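From: Yaa Dankwa
To: kitchen-staff list
Date: 13/10/2025
Subject: Re: [kitchen-staff] Fridge work and the new rota

Answering on the list so the Flendley and Drudach kitchens get the same information. I have cut the original down to the parts I'm replying to.

> We were told in March that the arms would only be used for moving
> full crates. Now the draft rota has them down for emptying the small
> fridges and making up the fruit baskets too. That was the first job
> most of us were taught and for a few people it is still most of the
> morning.
>
> Three things we would like in writing:
>
> 1. Are any hours being cut at Laryea?
> 2. Who is answerable if bad fruit goes out?
> 3. Do we have to stand next to it the whole time? If yes, I don't
> see what has been saved.

On hours. No contracted hours are being cut at Laryea before the end of March. There are 13 of us on the kitchen rota and 9 have fridge work somewhere in their week. Those hours stay on the rota under a different heading. Most go to prep and to the afternoon delivery, which has been short since the summer. I can't promise anything past March. Management has said there will be a review then, and I have asked that two people from the kitchen sit in on it. I have not had an answer yet.

What I can't say is that the work will feel the same. Several people have told me they like the early fridge job because it's quiet and they can do it alone. Prep is louder and you are standing in one place. If you want to keep a morning start, write to me off list and I will try to arrange it, but I can't do it for all nine. 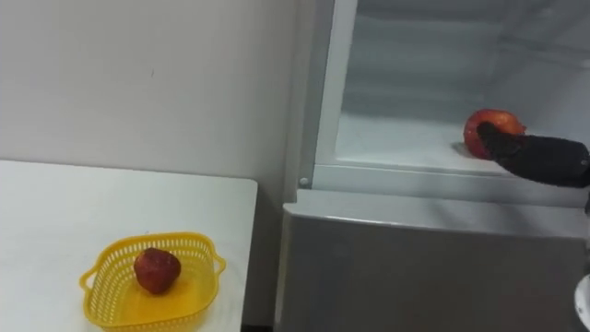 The second point, bad fruit, is the one I have spent the most time on. The arm does not judge ripeness. It takes what it has been told to take, and a soft spot on the underside means nothing to it. A person therefore has to look over every basket before it leaves the table, and that person signs the sheet as we do now. It helps to use the yellow baskets with the open grid sides, because you can see in from the side as well as from the top. It also helps to check early, when there is one strawberry in the basket and you can see all round it, and not wait until everything is piled up. If something gets past the check, it is handled the way it always was, with a note in the book. I have it in an email from Gatar, who supply the arms, that faults in handling (dropped or squashed items) are logged against the machine and not against whoever is on shift. I will pin a copy next to the rota.

A related matter is that the machine is slow on round fruit. We ran 882 picks during the trial and it was clearly slower than any of us. Please don't rush in to help it while it is working with its hand in the fridge. Press pause first, then move the item, then start it again. This came up twice in the trial and both times the person meant well.

On standing next to it. No, you don't have to be beside it the whole time. You do have to be in the kitchen and able to hear the alert. One person can cover 2 arms, and I've told management that I won't put anyone down for more than that. The draft rota had one person on three during the early shift. That was wrong and has been changed.

I agree with the writer that the saving looks small at the moment. The person covering the arms can do labels or the temperature book in the meantime, and that is the only time we get back so far. I have reported it in those words.

Some smaller items:

- Wiping down the fridge shelves is still done by hand. Pause the arm before you start.
- Baskets go back to the same spot on the table. If one has been moved, the arm will stop and wait for you.
- Training is over two hours long, so it will be split into two sessions. It is paid, including for people who come in on a day off.
- Drudach gets its arms after us and Flendley has no date. If you are at either site, nothing in the rota applies to you yet.

The corrected rota is in the shared folder. Send me changes to it directly, but please keep general questions on the list, as several people asked me the same thing separately last week.

Yaa Dankwa
Kitchen lead, Laryea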